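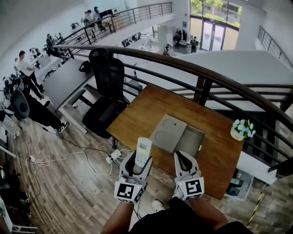
Unit 8. Room Air Conditioning: Loads, Sizing and Control

8.1 Sensible and latent load

The cooling load of a room has two parts. The sensible load raises the air temperature and comes from walls, glass, lighting, equipment and people. The latent load is moisture added to the air by people, cooking and outside air leaking in. A cooling unit must handle both. The share of total capacity that goes to lowering temperature is the sensible heat ratio (SHR).

A unit with a high SHR cools quickly but leaves the air damp. In humid climates this is the most common cause of complaints in rooms where the thermometer reading is correct.

8.2 Sizing

Oversizing is a more frequent error than undersizing. An oversized fixed-speed unit reaches setpoint in a few minutes and stops before the coil has removed much water. Part of the condensate left on the coil then evaporates back into the room if the fan keeps running. Short cycles also wear the compressor.

Worked case: the Lukusberg reading room. The sensible load is 200 W per occupant-bay, and there are 8 bays. Total sensible load is 200 × 8 = 1600 W. With an SHR of 0.8, the required total capacity is 1600 / 0.8 = 2000 W. Students often multiply by the SHR here instead of dividing. Check that total capacity is always larger than the sensible load.

8.3 Open upper levels

Warm air collects at the top of a double-height space. If the upper level is open to the floor below, the two cannot be treated as separate zones. Cooled air supplied upstairs spills over the open edge and sinks, so the upstairs unit carries part of the downstairs load. The Stekgate survey found a difference of 3 °C between levels with the ceiling fan off. Use the full connected volume when estimating leakage — floor area alone gives a low figure.

8.4 Setpoint and sensor position

Most split units measure return air at the indoor unit, well above head height. The reading is therefore warmer than the occupied zone, and many controllers apply a fixed offset to correct for it. Some handsets contain a second sensor. When that mode is active, the handset must stay out of direct sun and away from lamps.

Dry mode runs the fan slowly and cycles the compressor to favor moisture removal. It is not a humidity control unless the unit has a humidity sensor.

8.5 Problems

1. Repeat the Lukusberg calculation with an SHR of 0.7 and comment on the change in latent capacity.
2. A room in the Rathjen building has a sensible load of 30 W per square meter. Find the floor area at which a 2000 W unit with an SHR of 0.75 is fully loaded.
3. Explain why lowering the setpoint does not make a fixed-speed unit cool faster.

Reading: Grusto course pack, sections on coil performance and part-load operation.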